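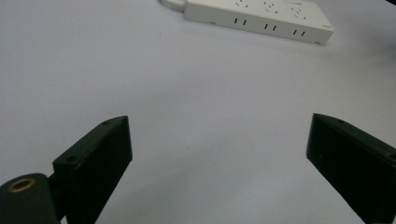
About Taddale

Last updated: 22nd October

Taddale is a small school of bookkeeping and office skills for adults. We teach people who want to keep the accounts of a small business, their own or somebody else's, and people who already do that work and would like to do it with fewer late nights. We have been open for 13 years. Most of our students come in the evening after work, and most of them have not sat in a classroom since high school.

We are not a college and we do not grant degrees. At the end of a course you get a certificate that says what you studied and how many hours you put in. Employers in the area know what it means, and those who don't can call the office and ask.

How the school began

Edeltraud Gruber kept the books for a furniture importer for most of her working life. When the company closed its local office, several of the shop owners she had dealt with asked her to straighten out their records. She found the same problems in nearly all of them. Personal and business money ran through one bank account. Receipts were kept, but in no order. Sales tax was worked out once a year in a panic. The owners were good at what they sold and had never been shown how to write it down.

She started a Saturday class in a rented room above a dry cleaner with a whiteboard and a stack of photocopies. The class was called Books for Shopkeepers and it ran for ten weeks. When it ended, the students asked for another one on payroll. Aravind Kurup was one of those first students. He ran a tile store at the time. He sold it a few years later and came to work at the school, first as a payroll instructor and then as director, the job he holds now.

Edeltraud still teaches the opening night of every beginner course. She writes the lesson on the board by hand and expects students to copy it down.

What we teach

The beginner course is called First Ledger. It covers double-entry bookkeeping from the start: what an account is, what debits and credits do, how a day of sales gets from the register to the ledger, and how to tell whether the month balances. For the first half of the course everything is done on paper. Students often ask why we still do it this way when software will post the entries for them. Our experience is that people who have posted a month by hand can find a mistake in the software later, and people who haven't tend to add a second mistake to cancel the first.

The second half moves to the computer. We use spreadsheets first and then a standard accounting program. You do not need to buy the program to take the course.

After First Ledger, students can go on to any of these:

Payroll for Small Employers. Pay periods, withholding, overtime, time records, quarterly filings and year-end forms. Students run a full quarter for a made-up bakery with a changing staff.

Sales Tax and Records. Which sales are taxable, how to handle exemption certificates, what to keep and for how long, and how to get ready for a review.

Inventory and Cost. For shops, small manufacturers and restaurants. Counting stock, valuing it, and working out what a thing costs you to sell.

Reading the Statements. A short course for owners who have a bookkeeper and want to understand what the bookkeeper hands them. No previous course is needed for this one.

Office Spreadsheets. Sorting, filtering, lookups, pivot tables and printing so that the last column does not end up alone on its own page. This is our most popular course with people who are not in bookkeeping at all.

We do not teach income tax preparation. There are good programs for that elsewhere, and it changes too much from year to year for a school of our size to do it well.

The practice company

All of our courses share one set of records, which belong to a practice company called Urkesix. Urkesix sells garden tools and rents out a few larger machines. It has a bank loan, a delivery van, a landlord, a slow-paying customer and a drawer of invoices that somebody has to sort out. The file was built by Aravind and has been added to by every instructor since. It now holds more than 3,000 transactions.

Because the same company runs through every course, a student in Payroll already knows the names of the people being paid, and a student in Inventory has already posted the purchases. We change the figures each term. Old answer sheets do get passed around, and they won't help you.

Our classes

Classes are small. A section of First Ledger has at most 13 students and one instructor, and an assistant joins for the computer half. Evening sections meet from 6:15 to 8:45 with a break in the middle. There is a kitchen with a kettle and a refrigerator. Please label what you put in it.

We have 2 classrooms and a study room on the ground floor, all reached without stairs. The study room opens an hour before class and stays open for half an hour after. Students can use it for homework or to catch up on a missed session. The reference shelf there holds tax guides for the current year and a box of calculators that may be borrowed but should not leave the building.

If you miss a class, the instructor will give you the notes and the exercise. If you miss more than three in one course, we will ask you to repeat it with the next group at no extra tuition. We don't issue the certificate for work that wasn't done.

Who teaches here

Every instructor at Taddale keeps books for a living or did so until recently. We hire people with at least five years in the work, and new instructors sit in on a full course before they lead one. Some have accounting degrees and some learned on the job. We look for people who can explain a bank reconciliation to a tired person at eight in the evening, and we ask them to teach a sample lesson before we make an offer.

Instructors are paid for preparation and grading as well as for classroom hours. It makes our courses a little more expensive to run. It also means that homework comes back on time.

Working with local businesses

Part of our income comes from courses we run for employers. Fodor, a plumbing and heating supplier with several branches, sends its new counter and office staff to us for a short version of First Ledger. Raltent, which manages rental apartments, has used our spreadsheet course for its site managers and asked us to write a session on handling security deposits. We can teach at your site if you have a room with tables and enough light. We can also take your group here during the day, when the classrooms are usually free.

For company courses we like to see a sample of the forms and reports your staff use. We sign a confidentiality agreement if you want one. The samples are returned or shredded when the course is over.

We do not take fees from employers for sending them graduates. When a business asks us for a bookkeeper, we post the notice on the board by the office and let students answer it themselves.

Tuition and help with costs

Tuition is listed on the course pages and includes all printed materials. It can be paid in full or in monthly installments, with no interest. If you drop a course before the second session, we refund everything except a $40 registration fee.

We keep a few reduced-tuition places in every beginner section for people who are out of work or on a low income. You apply with a one-page form and a short conversation with Aravind. We don't ask for an essay. Names are not shared with the instructor or the rest of the class.

When we are open

The school runs three terms a year, in fall, winter and spring. We close for all of July, when the classrooms are painted and the course files are revised. Email is read during that month but answers may take a week.

The office is open in the afternoon and until the end of evening classes. If you are not sure which course to take, come by before class and ask to see the exercise book for First Ledger. If the first ten pages look like things you already do, we will suggest that you start with a later course. There is a short placement exercise for this, done in pencil, and it takes less than an hour.

Visitors are welcome to sit in on one class before they register. Call ahead so the instructor knows to expect you.

27 shares
4 comments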